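Jaswood Robotics Club – minutes, 17 Jun 2023

I got stuck with the notes again, so they're in my words and you can send me corrections before the next one. Nine of us made it, plus two parents at the back who ended up voting on the T-shirt color. (It's green. Sorry, orange people.)

March minutes were approved after we fixed the spelling of Plullorari, which I had managed to get wrong in three different ways.

Money: we have $935 in the account, and the Bhutto grant adds another $1000 once we send in the signed form. I have the form! It needs one more signature and I'll bring it next time. We agreed to spend up to $40 on cable ties, tape and a decent label maker, and to hold off on new batteries until the grant lands.

Plullorari Cup: registration is open and we're going in for the table-setting event and the line course, same as last year. There was a long talk about whether to enter the junior team separately. Most people liked the idea, a couple were worried about rides, and we left it open. Whoever has the van, please speak up.

Brinen build: the wheels still pull to the left on the line course. We tried swapping the motors and now it pulls left a little faster – so that's a job for the drive group. 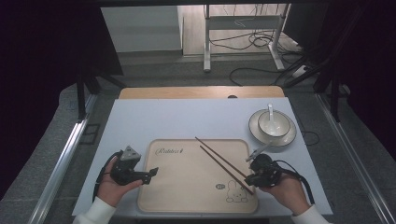

Table-setting demos took up the rest of the evening, and I could have stayed on them all night. We have 441 recorded so far and we're keeping the two-handed setup, one gripper per hand. The chopsticks got the most discussion. Lying slantwise across the rabbit tray like that, with the saucer, bowl and spoon off in the far corner, they make a nice starting layout, and we agreed to use it as layout B. Layout A stays as it was. Please write the letter in the log when you record, even if you're only doing a couple of runs!

To do: grant form (me), label maker (me again, apparently), left-pull problem (drive group), layout sheet for B (demo group).

Next meeting is same room, same time. Bring your own snacks, we're out of pretzels.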